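Trandberg Technology Reuse
13 December is not how we write it on the poster, so please note the correct closing date for this intake: 13th December. Desktop towers only. A thread on what we accept and how each one is handled. 1/10

Eligible equipment: desktop towers from households, schools and small offices in the Nerneck area. The case may be scratched or missing a foot. Please leave the drive cage and the power supply in place. 2/10

Each tower is logged on arrival and given a Sistell tag. The tag number is your reference for any enquiry. Our last intake closed at 233 towers, and we have shelf space for 420 this time. 3/10

The side panel comes off first and the tower is laid flat with its interior facing up. Cables are left as they were until the layout has been recorded — colour is a poor guide to where a lead belongs. 4/10
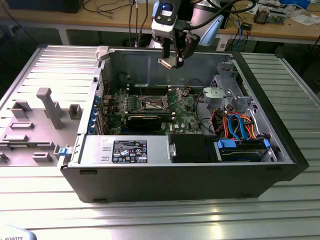 Kadrić asks whether the processor should be taken out before drop-off, as the one in an old office Dell might be worth keeping. You are welcome to keep it. Please close the lever on the empty socket afterwards and tell the intake desk, so that the tower is logged as incomplete. 5/10

Memory is a common question as well. Many older boards have four slots with only two in use. We test modules one at a time and then in pairs. Modules that pass are put back in a tower or held as spares. 6/10

Graphics cards stay with the tower they came in wherever possible. If a card fails its test, it is removed and the tower is offered with onboard video, provided the board supports it. 7/10

Hard drives: please back up anything you wish to keep. Drives are wiped before any other work is done on the software side. If you would prefer to keep yours, release the caddy, slide the drive out and return the empty caddy to the case. Replacement caddies are hard to source. 8/10

Power supplies are never opened on our premises. We read the label, check the output under load and either pass the unit or send it to recycling. Please do not remove or cover the label, even if it is worn. 9/10

Drop-off is at the rear entrance of the Nerneck centre, 10 am to 4 pm. Monitors, printers and laptops cannot be accepted in this intake. The next one, planned for February, will include laptops — details will be posted on this account. 10/10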